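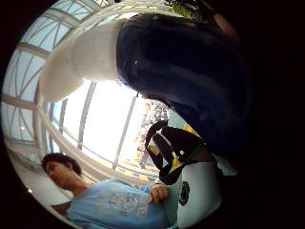
Ticket 107: Morin 300 bandsaw, blade wandering off the line
Opened: 2023-06-14
Opened by: Jaanus Kivi
Product: Morin 300 bandsaw, bought from Wokusham in December
Status: Closed by customer

First message

Hello again! I wrote in before about the missing hex key (thank you, it came), and now I've got a proper problem. My saw won't cut straight. I draw a line, I set the fence, I push the wood through nice and gently and the blade wanders off to the left, every time. By the end of a long board the cut is so far out that I can see it from the doorway.

I've had a go at the obvious things. I cleaned the tyres on both wheels with a stiff brush, and there was a fair old crust of pine resin on the bottom one. I checked the fence against the mitre slot and it's parallel. I put more tension on the blade, then a bit more, then got nervous and backed it off again. I'm cutting oak and a bit of ash, nothing very thick, for the legs of a bench.

The blade is the one that came with the saw. Is it worn out already? I haven't used it that much, I was making spoons most of the winter and you don't need a bandsaw for spoons (well, you might, but I use an axe).

Reply from Wokusham support

Hello Jaanus, glad the key arrived. Please try the following with the saw unplugged. Back all the guides away from the blade, top and bottom. Set the tracking by turning the top wheel by hand until the blade runs in the middle of the tyre. Bring the guides back in, leaving a gap the thickness of a sheet of paper on each side. Then make a freehand cut along a pencil line and tell us whether you have to angle the board to stay on it.

Second message

Right, did all that. The lower guides were a pain to get at, I ended up lying on the floor with a torch in my teeth. One of them was pressed hard up against the blade and the other wasn't touching anything, so I was sure I'd found it!

Made the freehand cut and yes, I have to swing the back of the board round to stay on the pencil line. It's better than it was, but still off. I also tipped the table to 45 and back to make sure it was sitting on its stop, and it is.

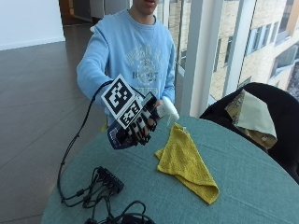 Blue sweatshirt and the round table with its green cloth.

One more thing I noticed. If I run my finger along the teeth (unplugged, don't worry) one side feels sharper than the other. I did catch a staple back in the spring, and I'd forgotten all about it until now. Could that be enough to do it?

Reply from Wokusham support

Yes, a staple can easily do that. If the teeth are dull on one side the blade pulls towards the sharp side, and no amount of adjusting will cure it for long. We would fit a new blade. For oak, choose one with fewer teeth per inch than the one supplied, and don't push.

Third message

Ordered a Clurkby blade from the shop in Staltomum as they had it on the shelf, and I've just fitted it. It took me three goes to uncoil the thing, it sprang open and knocked my tea over, but it's on.
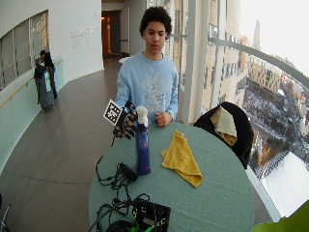 I did the tracking first and the guides after, same order as you said, and left the tension where the scale says for that width. Then I ran a test piece of ash against the fence. Straight! I put a square on it and held it up to the window and there's hardly any light under it. Did the same with oak and that's good too, a bit rougher on the face, but I'll be planing it anyway.

There's a faint tick once every turn of the blade. I think it's the weld going past the guide, and I've run a fine stone over the back of it, which has quietened it down a good deal. Shout if you think it's something else.

The old blade I've kept for cutting up firewood. All 24 of the bench pieces are marked out now and I've got the legs to cut tonight, so please go ahead and close this one.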